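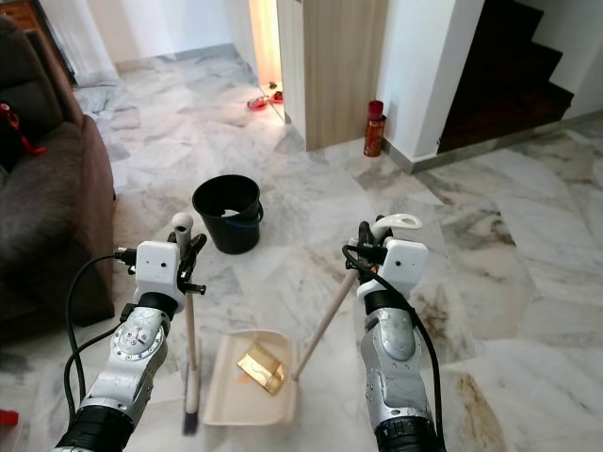
Chapter 7
Heat for a Whole Town

By Peadar Ó Ceallaigh
15/02/2021

Put your hand on a radiator in January and ask where the warmth came from. In most houses the answer is close by: a boiler in the basement, a tank of oil behind the garage, a gas pipe coming in under the street. Each home makes its own heat and sends its own smoke up its own chimney. Until now this book has mostly looked at electricity, and with good reason, but in a cold climate a family can easily use more energy keeping warm than it uses on lights, screens and cooking put together. So this chapter is about heat, and about one of my favorite ways of moving it around - hot water in a pipe under the road.

The idea is called district heating. One plant, or several, warms up water and pumps it through a loop of insulated pipe. Every building on the loop takes the heat it needs through a small metal box called a heat exchanger, and the cooler water goes back to be warmed again. The water in the street never mixes with the water in your shower. Only the heat crosses over.

The wonderful thing about a heat network (and I hope you'll come to share my excitement, even if pipes have never thrilled you before!) is that it doesn't care what made the water hot. Wood chips will do it. So will a large heat pump sitting in a river, a field of solar collectors, or the warm air blowing off the back of a bakery. Change the source at the plant and every home on the loop changes with it, on the same afternoon, without a single plumber ringing a single doorbell.

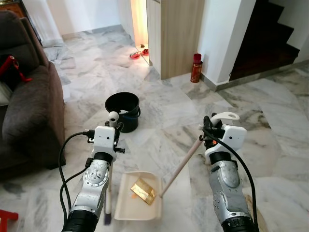
Two robot arms working with a dustpan and a long wooden broom handle on a marble tile floor.

Two towns will keep us company through the chapter. The first is Horkberg, which sits in a narrow valley and has had a heat network for a generation. It began with the hospital, the school and the swimming pool, three big buildings on one street, all of them hungry for heat all winter. Only later did the pipe turn the corner and start picking up houses. The network now serves 1000 homes, and its longest branch runs past the old Engström dairy, where heat that used to be thrown away from the cooling machines is fed into the loop.

The second is Kirkance, out on the coast, where the houses stand far apart and the wind comes straight off the water. Kirkance wanted what Horkberg had. The council drew up a plan for 200 homes, and the numbers looked dreadful. Too much pipe, too few customers on each stretch of it. We'll work through those sums in Section 7.3, and I promise they're more fun than they sound.

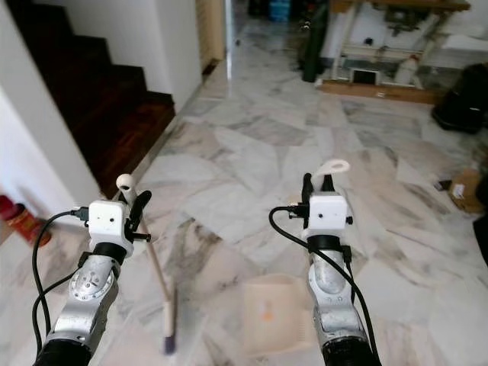

The word to learn from the Kirkance story is heat density, meaning how much heat is wanted along each length of pipe. A row of apartment buildings has a high heat density. A scatter of farmhouses has a low one. Every yard of pipe costs money to dig in, and every yard leaks a little warmth into the soil, even when it's very well wrapped. If plenty of people are drawing from that yard, the leak hardly matters. If there's one cottage at the far end, you may be warming more earthworms than people.

Kirkance didn't give up. In the end the town built a much smaller loop around the harbor, under the name Skellura, and ran it at a lower temperature than Horkberg's. Cooler water leaks less heat along the way. It also makes life easier for a heat pump, which works best when it doesn't have to lift the temperature very far. The catch is that cooler water needs better buildings to go with it, with decent insulation and radiators large enough for the job, and so a good part of the Skellura budget went into attics and walls.

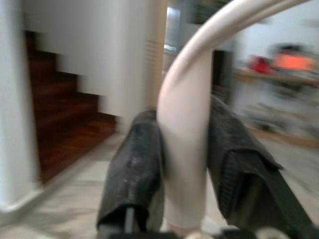 A curved white tube passing between two dark gray padded gripper fingers.

Who pays for all this, and who decides? A heat network is usually a local monopoly. You can't shop around for another pipe the way you might switch phone companies. Some towns own the network themselves, some hand it to a private firm under a long contract, and some set up a cooperative in which every customer has a vote. Horkberg's contract lasted 30 years, and we'll read parts of it closely in Section 7.5, including the clause on price rises that caused so much shouting at public meetings.

Before you start: you'll need the idea of energy loss from Chapter 3 and the method for comparing fuels from Chapter 5. If either feels shaky, go back and redo the worked problems first.

Key terms: district heating, heat exchanger, heat density, supply temperature, return temperature, waste heat, connection rate

Warm-up activity

Find the largest building within walking distance of your classroom. Write down how you think it's heated, then find out. Next, sketch a map of the streets between that building and the school, and mark every other place that might want heat in winter or have some to spare. Laundries, ice rinks and supermarkets are all good ones to look for. Keep the map, as you'll be drawing a pipe route on it at the end of Section 7.2. One class in Kirkance turned in a map with 91 buildings on it, but a dozen is plenty.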